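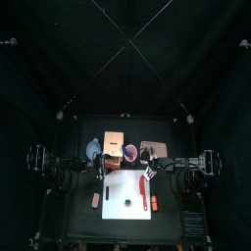 3.2 Choice of objects and layout of the table

Most studies of tabletop tidying start from a bare surface and add objects one by one. We wanted a starting layout closer to what people leave behind on a shared work table, where kitchen things, desk things and small loose parts end up side by side. The objects were therefore drawn from two earlier lists, the Akby kitchen list and the Thân desk list, and mixed freely.

Figure 3 shows one starting layout. Larger objects stand in a row along the back of the table: a blue funnel, a light wooden box on a darker base, a clear round bowl with a red rim, and a small wooden cutting board. A white rectangular board takes up the center, with a black marker toward its left side and a small black cube near its lower middle. The tabletop is black in all layouts, and black fabric hangs around the table so that nothing in the room beyond competes with the objects.

Figure 3. A starting layout with the larger objects along the back and the white board in the center.

We use the word "row" loosely. Objects in the back row did not have to be evenly spaced or face the same way, and a funnel could stand or lie on its side. An object could also hold another. In the layout of Figure 3 the bowl has a blue item in it and the cutting board has a black object on it. Such pairs were scored as two objects, following the Ovuvlow coding rules, even when raters felt that they belonged together.

The white board was treated as a work surface and never as an object to be put away. This matters for the scores in Section 4. In the pilot, raters disagreed more often over items on the board than over items in the back row. A marker on a white board can be read as left out or as ready for use, and both readings are reasonable. A cube in the same spot was nearly always read as left out. We kept both kinds of item in the final set and report them separately.

The full set has 234 layouts, which gave 3,307 ratings after incomplete forms were removed. Each layout was rated on a scale from 1 to 9, where 9 meant that nothing needed to be moved. Raters at the Cloltivton site completed the forms in October and had three practice layouts before the scored ones. Practice ratings are not included in any table.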